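Laundry corner, week 2 of the relocation. Front loader back against the wall, feet releveled Wednesday. Spin tops out at 1,900 rpm per the manual – I run it lower.

Gap behind the machine stays open down to the baseboard. Hoses need the slack.

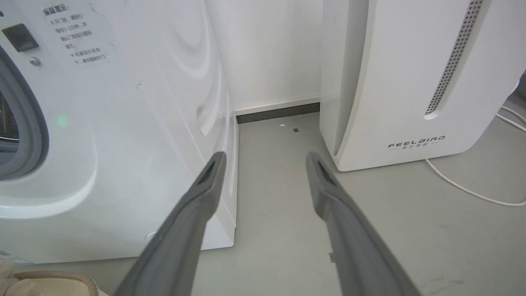
Load log so far: towels, 37 minutes on the short cycle. Sheets, longer. Door lock releases late on both, and the label says not to force it, so I wait.

Nurhan asked about anti-vibration pads. Not yet. Checking the feet again after 25 loads.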